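The toy bin project, part two

So I finally sat down and dealt with the toy bin. If you read my last post you know the one I mean – the giant tub in the living room that swallowed every toy we ever bought and then got too heavy to lift. I dumped it out on Saturday morning with a coffee and a bad attitude.

The first thing to go was the 500 piece Donnelly puzzle. Half the pieces had migrated under the couch years ago and I was never going to crawl after them. The Baronari train track stays, even though it takes up a whole shelf, because I like it more than the kids do (there, I said it!).

Then came the blocks. We have so many sets mixed together that I gave up on sorting by brand and went by color, and that was weirdly soothing. Pastels in one pile, brights in another, plain wood in the last. It took me 17 songs on my Drurura playlist, including the long one I always skip.

What really changed things was bowls. I'd been using lidded boxes and the lids drove everyone crazy, so now small stuff goes in open wooden bowls from the kitchen. They look nice sitting out on a table, and you can see what's in them. I love a pale wood bowl next to a minty green block and something bright red, it's such a cheerful little combination.
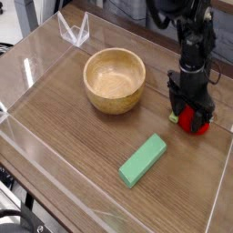 What's still left to do

The stuffed animals, ugh. Also the dress-up box, and the Brorari marble run that has never once stayed standing. I'm giving myself until the end of June. If you have a trick for storing capes, please leave it in the comments!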